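Unit 6: Demonstration by Hand Guidance and by Remote Control
Course handout, Laboratory in Robot Learning
Instructor: Chaiwat Rungrueang

6.1 Two ways to demonstrate

In hand guidance, the operator holds the arm and moves it through the task while the joint positions are recorded. The operator feels contact directly, but the operator's own hands may block the camera's view of the objects. In remote control, the operator moves a separate input device and the arm follows. The view stays clear, and the operator must judge contact mostly by eye.

6.2 The bin task

The bin task is taught by remote control. Students choose one household object, bring the gripper down over it, close, and lift. An object lying close to a wall or divider calls for a steeper approach than one in the open. Slender items such as a dish brush should be gripped across the handle.

The Pretby set used in this course holds 443 demonstrations. Of these, 247 were recorded by remote control and the remainder by hand guidance. Students should compare the two groups for path length and for pauses before closing.

6.3 Recording rules

Each pair will submit 155 demonstrations by the end of March. Move at a steady speed. Do not correct a missed grasp within the same recording; mark it as failed and begin again. Failed recordings are kept in a separate folder and are not deleted.

Reading for the next meeting: Rojanasak notes, chapter 4, on uneven demonstrations.

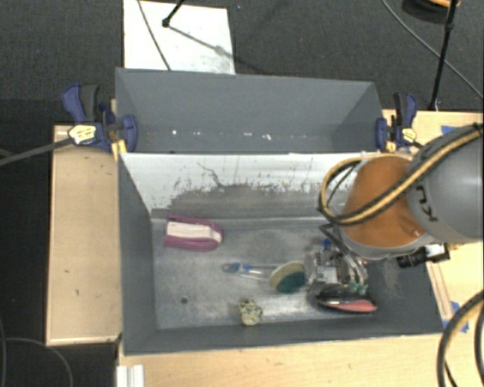
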